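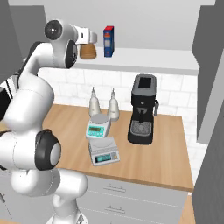 4th March. Kitchen scene, shelf pick task, first full collection day in simulation.

Goal for the week is 600 accepted episodes of the cup pick from the upper shelf, to be merged with the counter tasks before the April training run. Scene is Prudcombe, the build with the tiled backsplash and the wood counter. Policy side wants joint positions, gripper command, two camera streams and the language string. Nothing new there except that the shelf is higher than anything we have collected so far, and the arm spends most of the approach near the top of its reach.

Setup

Started from the Kasunton config and changed the following:

Cup start pose now drawn from a strip along the shelf, left part only. Blue and red box stays upright to the right of the cup and gets a small random yaw. Box is a distractor and also an obstacle. Contact with it is logged but does not end the episode.

Counter objects (two scales, two white bottles, espresso machine) left where the layout file puts them. They are not used in this task. I kept them in because the same scene will serve the weighing and pouring tasks later and we want the backgrounds to match.

Shelf collision mesh replaced with a plain box. The old one had a lip at the front that was not there in the visual mesh, and the gripper kept stopping short of the cup.

Control rate unchanged. Episode cap raised, as the first few demonstrations were being cut off during the lift.

Teleoperation

Worked from the seated station. The reach up to the shelf is awkward with the default mapping because the operator's hand ends up above the comfortable range before the gripper gets to the cup. Rescaled vertical motion by a factor of 2 and re-zeroed the controller at the elbow-bent pose. Much better. Fine motion near the cup is now coarser than I would like, so the scale drops back to normal while the clutch button is held. Operators need to be told about this, it is not obvious from the screen.

Approach from above is the preferred strategy. A side approach works when the cup is at the far left of its range but the wrist gets close to the joint limit and the solver starts to jump. I collected both kinds in the morning, then decided to tag the side approaches separately and leave them out of the main set until somebody has looked at what they do to the policy. Mixed strategies hurt us on the drawer task and I don't want to find that out again in April.

The housing of the gripper hides a good part of the cup in the wrist view once it is close. In the external view the cup stays readable for longer, though the gripper is nearly on top of it at the moment of closing. Proposal is to keep both streams and not crop either one. The Macaraeg set was cropped tight around the target and we regretted it.

Results

462 accepted episodes by the end of the session, after filtering. Filter settings are the usual ones plus one new check: cup must be clear of the shelf and held for the full dwell time before the success flag is written. The old flag fired on any upward motion of the cup, including when it was being pushed up against the fingers and then dropped.

Rejected episodes fall into these groups, most common first:

Cup tipped during the descent. Nearly always a late lateral correction with the fingers already down around the rim.

Cup pushed back along the shelf and out of reach. Mostly early episodes, before the vertical rescale.

Solver jump at the wrist. Side approaches only.

Recording dropped frames in one stream. This is the Kalov logger again, it stalls when the disk flushes. Restarting between batches clears it. Needs a proper fix before we scale up.

I kept the tipped-cup episodes in a separate folder with the failure label. A few of them include a decent recovery, where the operator backs off, waits and comes in again with the cup on its side. Those may be worth more than another clean pick.

Replay check

Replayed a sample of accepted episodes open loop from the stored joint positions. Most reproduce. The ones that don't are off at the moment of finger contact, and the error is in the cup pose, never in the arm. I suspect the friction value on the cup is not being written into the episode header, so replay falls back to the default. Did not confirm this today. If it is correct, the data is still usable for imitation but not for anything that resets from a stored state.

Rendering

Second pass with randomized lighting and wall color is queued overnight. Target is 2,750 rendered variants from the accepted episodes. Shadow under the shelf gets very dark at the low end of the lighting range, enough to lose the grout lines in the tile, so I raised the minimum. Cup texture is left alone for now. The wood tone of the cup and the wood tone of the counter are close under warm light, and I would like to see how the detector handles that before we start changing materials.

Language strings

Currently one template, "pick up the cup from the shelf". Needs variation. "Wooden cup", "brown cup" and "the cup next to the box" are all valid with this layout. The last one stops being valid once the box position is randomized over a wider range, so it has to be generated from the poses and not from a fixed list.

To do

Write the friction value to the header and rerun replay on the same sample.

Move the Kalov logger to a buffered write, or replace it.

Finish the remaining episodes – cup positions nearest the box are underrepresented, so bias the draw toward that end.

Add the clutch scaling note to the operator sheet.

Check the side approach tag survives the export script. It was dropped once already in a test export and I only noticed from the folder sizes.

Ask whether the placing half of the task is wanted in the same episode or as its own skill. The counter in front of the espresso machine would do as a target area, but the drip tray would be more useful for the later coffee tasks and is a harder place to reach from the shelf.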